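Kitchen Aids Loan Project: Progress Report to the Ostrowski Fund
Jukel Independent Living Center, Gusum
May 2022
Prepared by Emmett Holloway, project lead

1. Where the project stands

The loan project lends small kitchen aids to people who have trouble gripping, lifting or reaching. Borrowers keep the items for a few weeks, use them at home and then decide whether to buy their own. The second period of the grant opened in December and this report covers everything since then.

We have made 176 loans in the period. Of those, 106 have been closed, meaning the items came back or the borrower chose to buy the same thing and we wrote up the outcome. The rest are still out. A few are past their return date and Iida Karppinen is calling those households one at a time. Most of them only want another week or two.

Loans are made from the front counter and by home delivery. Delivery was meant to be the smaller part of the work and has become the larger one. People who can't open a jar often can't carry a bag of equipment home on the bus either, and we should have planned for that in the first application. 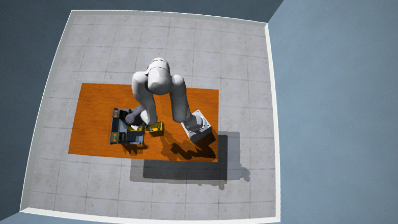

White robot arm on the orange table, reaching over the dark fixture. Computer rendering.

2. What people borrow

Jar openers go out more than anything else. We stock three kinds: the rubber cone, the under-cabinet wedge and the electric one. The cone is the cheapest and comes back with the best comments. The wedge has to be screwed in place, and renters don't want to do that, so it mostly sits on the shelf. We won't reorder it. The electric opener is liked by people with very little hand strength, but it is heavy to lift onto the lid and two borrowers returned it the next day for that reason.

Kettle tippers are second. We had complaints in the first period that the wire cradle didn't fit the newer, wider kettles. We changed to the adjustable cradle and the complaints stopped. The strap on the adjustable model is stiff when new. Delivery staff now work it loose before it goes out.

Right-angle knives have been slower than we expected. People are unsure about them until they have tried one on a loaf of bread. When we let people cut something at the counter, they usually take one home. When it is only listed on the sheet, they pass over it. Dwayne Whitfield has started taking a knife and a cutting board with spikes along on deliveries, even when neither was requested.

Tap turners were bought under the Clitis order. They arrived late and the first box had the wrong size of inner grip. The supplier replaced them without charge. They are now out on loan and it is too soon to say much.

Plate guards and non-slip mats are requested almost entirely by family members. These are cheap items and we are spending more on collecting them than they cost to replace. We would like the Fund's agreement to give the mats away in the next period and stop tracking them.

3. Cleaning and checks

Every returned item is washed, dried, looked over and bagged before it goes back on the shelf. Knives are checked for loose handles. Anything with a cord is plugged in and run. This takes longer than we budgeted for, mainly because items come back in bunches after a delivery round and there is one sink.

Seven items have been taken out of service: four kettle cradles with bent wire, two electric openers that would not switch on, and a cutting board with a cracked corner. One of the openers was under warranty and has been replaced. The other was bought secondhand before this grant and will not be.

We changed the labels. The old paper tags came off in the wash and for a while it was not clear which opener belonged to which record. The new tags are plastic and tied on. Several borrowers have cut them off at home because they get in the way, so we have moved the tag to the storage bag for knives and put a marker number on the underside of everything else.

4. Instructions

The printed sheets that come in the manufacturers' boxes are hard to read. The type is small and some have only drawings. We rewrote the sheets for the jar openers, the kettle tippers and the tap turners in large print, one page each, and tested them with borrowers at the counter before printing a full run.

The kettle sheet needed the most work. Our first version told people to fill the kettle after strapping it into the cradle. That is fine at a low sink but awkward at a high one, and a borrower pointed out that she fills hers from a jug. The sheet now says to fill from a jug if the sink is hard to reach, and to stop at the halfway line.

Sheets for the knives and the spiked board are in draft. Translations have not been started. We had planned to have them done by now and will need to carry that item over.

5. Spending

Spending is close to plan on equipment and over plan on delivery. Fuel is most of the difference. We moved $2000 from the publicity line to the delivery line with the Fund's approval. Publicity was underspent because the clinics have been handing out our leaflet and we haven't needed to advertise.

The shelving came in under its quote. The washing station did not, as the plumbing had to be moved to the other wall. Receipts for both are in the folder sent with this report. The invoice for the replacement tap turners shows a zero balance and is included for completeness.

No equipment purchases are planned before the next payment, apart from jar openers.
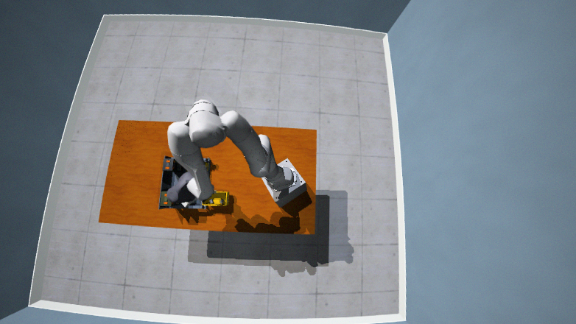 Noémi Takács wrote to us after returning her loan that the kettle tipper had been worth having but the follow-up call came too early. She had only used it twice by then and told us it was fine. A week later she found the base slid on her counter when the kettle was full, and by that time she didn't like to bother anyone. She asked that we call once near the start and once again before the return date.

We think she is right. The single call was set at three days because that was when we expected questions about setup. It catches those, but it misses problems that show up with regular use. From now on there will be a second call. It will also give us a chance to ask about returns, which should help with the late ones mentioned in section 1. Kettle tippers now go out with a non-slip mat underneath as standard.

6. Problems

Returns are slow, as noted. We don't want to charge a deposit. A deposit was tried before this grant and people simply didn't borrow.

Outcome records are uneven. Counter staff fill in the form fully, while forms from deliveries are often missing the last section, where we ask whether the person intends to buy. Part of the trouble is that the question is on the back of the page. Desmond Fitzsimmons is redoing the form so that it fits on one side.

Storage will be tight if the reacher and tray stock moves in from the old building. We haven't agreed to take it yet.

7. Next period

Finish the knife and board sheets and begin the translations.
Start the second follow-up call for all new loans.
Put the one-sided outcome form into use for deliveries.
Report on the tap turners once enough of them have come back.
Decide on the reacher and tray stock with the center manager.

We ask the Fund to confirm two points before the next payment: that non-slip mats may be given away, and that the translation work may be carried over with its budget unchanged. Questions on the receipts can go to Iida Karppinen at the center, and anything else to me.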